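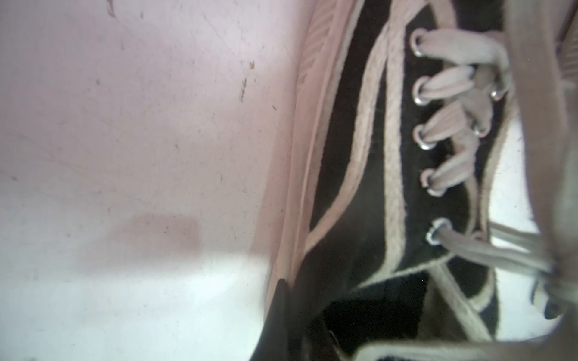 Américo Leitão escreveu-nos que nunca desata os atacadores dos ténis de lona, nem quando os lava, e que por isso os ilhós lhe ficam sempre com um anel cinzento à volta. Pergunta se há maneira de tirar esse anel sem estragar o pano.

23 de maio de 2025
Texto da redação do boletim

Há maneira, sim, mas começa pelos atacadores. O senhor Leitão tem de os tirar por completo. Eu sei que é aborrecido voltar a passar os atacadores num cano alto, também eu demorei muito tempo a aprender, e na minha terra dizíamos outra palavra para isto que não encontro em português. Mas a sujidade junta-se mesmo debaixo da fita, onde ela cruza de um lado para o outro, e com os atacadores postos a escova não chega ali.

Em fevereiro publicámos uma nota sobre botas de couro e vários leitores pediram o mesmo para a lona. Faço então como eu faço em casa.

Primeiro, sacudir os ténis fora da janela ou na varanda, com a língua bem puxada para a frente. Depois passar uma escova seca, macia, sempre na direção do tecido. Na lona preta isto é importante, porque o pelo fino do pano agarra cotão e, se molhamos logo, o cotão cola-se.

Para os ilhós uso uma escova de dentes velha com água morna e uma gota de sabão neutro. Duas passagens chegam. Seca-se cada ilhó com um pano de algodão, por fora e também pelo lado de dentro, que é onde o metal costuma ganhar ferrugem.

A borracha clara do lado limpa-se à parte, com uma esponja húmida. Quem tem lona preta com borracha clara deve limpar a borracha em último lugar e trocar a água antes. Uma vez não troquei, e fiquei com uma risca escura que ainda lá está.

Os atacadores de cor creme vão de molho numa tigela durante 4 horas. Não ponham lixívia: o creme fica amarelo e a fita perde força. Se as pontas já estão a desfiar, pode-se torcer com um pouco de cola branca e deixar secar de noite. Se a fita está muito gasta no sítio onde roça no metal, é melhor comprar outra, e convém levar a antiga à loja para comparar o comprimento e a largura.

Os ténis secam à sombra, com papel branco dentro. Jornal não, que a tinta passa para o forro. Ao sol a cola da sola sofre e o preto fica castanho, sobretudo no cano.

Se alguém conhece um método bom para o debrum claro à volta da abertura, agradeço muito que me escreva. Já experimentei o sabão e também bicarbonato e nenhum dos dois me deixou contente.

Contacto: responda a esta mensagem | Boletim n.º 287 | © 2025 Todos os direitos reservados | Voltar ao topo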